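3.2 Study area and visitor survey

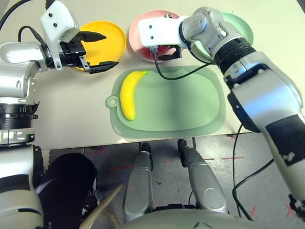
The Kodton shore extends north from the harbor at Wornivbridge to the mouth of the Jirkar, a tidal river separated from the open sea for most of its length by a shingle spit. Vehicle access is limited to the harbor end. Walkers reach the spit by a footpath along the river wall, and small boats cross from the public slip for two hours on either side of high water.

Visitors were surveyed in August at three points: the slip, the head of the footpath and the parking lot behind the harbor. Interviewers approached every fifth adult leaving the shore and asked for place of residence, length of stay, mode of travel and main activity. A total of 825 usable questionnaires were obtained. Responses from people living within 7 miles of the harbor were coded as local and analyzed separately.

Day visitors made up 60 percent of the sample. Their trips were concentrated between late morning and 4 p.m. and seldom went past the river wall. Overnight visitors traveled farther along the spit and were more likely to name sailing or bird watching as their main activity. The difference held when the slip responses were removed.

Boat crossings were taken from the ferry log compiled by Kowalchuk, which lists 4,000 passenger trips for the season. The log does not separate outward from return journeys, so it was used only to weight the slip sample by time of day.

Figure 4. Tabletop with yellow, pink and pale green plates and a green cutting board.

Weighted results are compared in Section 3.3 with those from the Mosquera shore, where parking is available at both ends of the beach.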